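Clellwood Open Day Recordings: README
Hand-held gripper demonstrations, tabletop booth

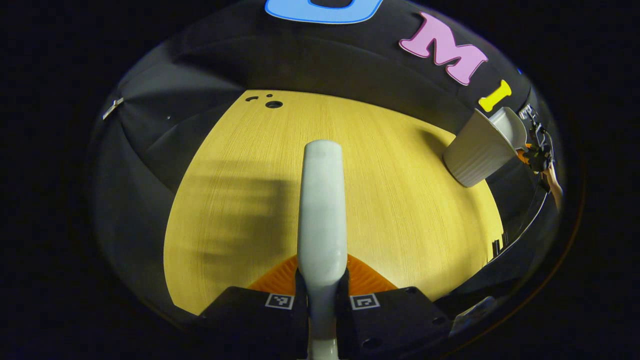
Fig. 1. View from the hand-held gripper: table, black backdrop, ribbed paper cup on its side.

Summary

This folder holds the recordings made at the Clellwood open day on April 9, 2023. Visitors picked up a hand-held gripper fitted with its own camera and moved a paper cup on a small table. Staff gave a short spoken introduction first, then let each visitor try. No arm was driven from visitor data on the day. The set was put together by Hacer Toprak and Alfie Bainbridge for the Lai project, and is kept on the Vototis file store with a second copy at Gatholm.

Contents

episodes/ - one folder per attempt, almost 400 in total
calib/ - lens calibration and marker settings
notes/ - session log typed up from the paper sheets
splits.txt - suggested training and test lists
CHANGES.txt - what was altered between versions

Each episode folder has the video, a pose file and a short text file with the session number and the outcome as judged by the member of staff at the table. Outcome is one of: done, partly done, dropped, stopped. "Stopped" covers visitors who put the gripper down early, and also the few cases where Cyril Tapley called a halt to change a battery.

Set-up

The booth is a light wooden tabletop with black fabric hung close round it. Foam letters run along the top of the backdrop. They are useful as a fixed landmark when pose tracking has to restart, so please do not mask them out before running the tracker. The fabric has creases, and these shift a little between sessions where people leaned on it.

The camera lens is a very wide one and the usable picture is a circle on black. Run undistort only with the file in calib/. The default lens model in most toolkits gives a bent table edge and poor poses near the rim.

Gripper opening is worked out from the two small square markers, one either side of the finger. Where a marker is lost for more than 6 consecutive samples the width is left blank. Earlier versions filled these gaps by straight-line interpolation and this has been removed.

Task

Visitors were asked to stand the cup upright and leave it on the table. The starting pose of the cup was not fixed. Keith Tindall reset it by hand, mostly on its side, and the direction of the mouth varies. Spoken instructions were not recorded, and sound has been stripped from all files.

Known problems

Shadows fall across the table in many episodes, from visitors and from the overhead lights. They are soft but wide, and simple background subtraction will pick them up as objects.

Session 22 has a clock offset between video and pose. The correction is in notes/ and has not been applied to the files.

A few pose files start late. Check the first timestamp before cutting clips.

Outcome labels came from one person per session and were not checked against a second opinion. Treat "partly done" with care.

People in the recordings

Visitors signed a form before taking part. Any episode with a face in view was removed before release. Hands and sleeves remain. Requests for removal go to Graham Staniforth with the session number, which is printed on the visitor's slip.

Use

Research and teaching within the partner sites. Ask before passing it on.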